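Subject: Re: Hand-held gripper kits, anyone bought one?

On the Torkura question, we have had the paired kit on loan since June, so I can answer most of this.

> We are looking at the Torkura pair and the Stenix single for cloth work. Does anyone know how the jaws hold up, and whether the price includes the mounting parts? The Stenix page quotes 948 and says nothing about cables.
>
> Josefien Jacobs
> Wogan

The Torkura pair cost us a deposit of 700, which comes back when we return it. Mounting parts are in the box. Spare jaws are extra. I have not used the Stenix, so someone else will have to speak for that one.

We have mostly used ours for picking up and folding clothes on a bed. Both hands go in together and the garment gets lifted and turned between them.

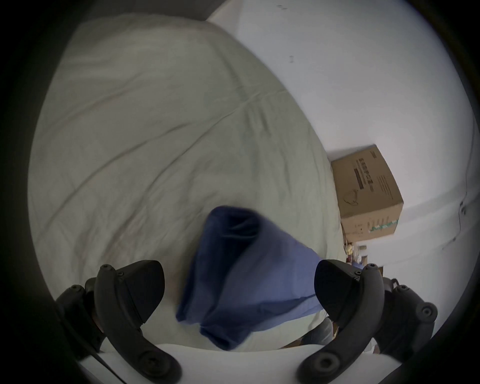 **Jaws.** The narrow tip is good for getting under a hem. It is less good on thin sheets, where it tends to pick up two layers at once. We have logged 118 folds so far and changed one jaw, after a screw worked loose. Check the screws before each session. The manual says weekly and I don't think that is enough.

**Weight.** Fine for 20 minutes, tiring after that. The left one feels heavier to me, but Pirnance weighed both and found no difference.

**Cables.** They are too short if your computer is on the floor. We bought 3 m extensions and had no dropouts with them. Tape the cable to your sleeve or it drags across the bedding.
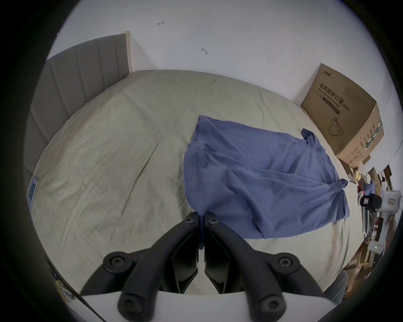 **Software.** It records without trouble and the files are a sensible size. Syncing the two hands is still manual: you close both grippers at the start and line up the traces afterwards. Support told us an automatic version is coming but would not give a date.

For shirts and towels I would buy the pair. If you only need one hand, ask for a loan of the Stenix first and see what it does on cotton. Josefien, you are welcome to try ours before it goes back. Mornings before 11 are best.

I can send the fold log to anyone who wants it. It is a plain spreadsheet and the notes column is a mess.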